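Laver une polaire sans l'abîmer

Fermez la glissière et retournez le vêtement. Lavez à 30 °C, essorage doux, avec 100 ml de lessive liquide. Pas d'assouplissant, il colle les fibres.

Ne remplissez le tambour qu'à moitié. Les serviettes se lavent à part, elles peluchent.

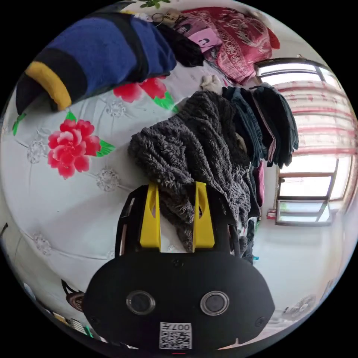
Le séchage se fait à l'air libre, loin du radiateur. Ne laissez pas le vêtement en tas sur le lit, comme la polaire gris foncé à poils longs de la photo : étalez-le à plat sur un séchoir. Brossez ensuite les poils dans un seul sens, avec une brosse souple.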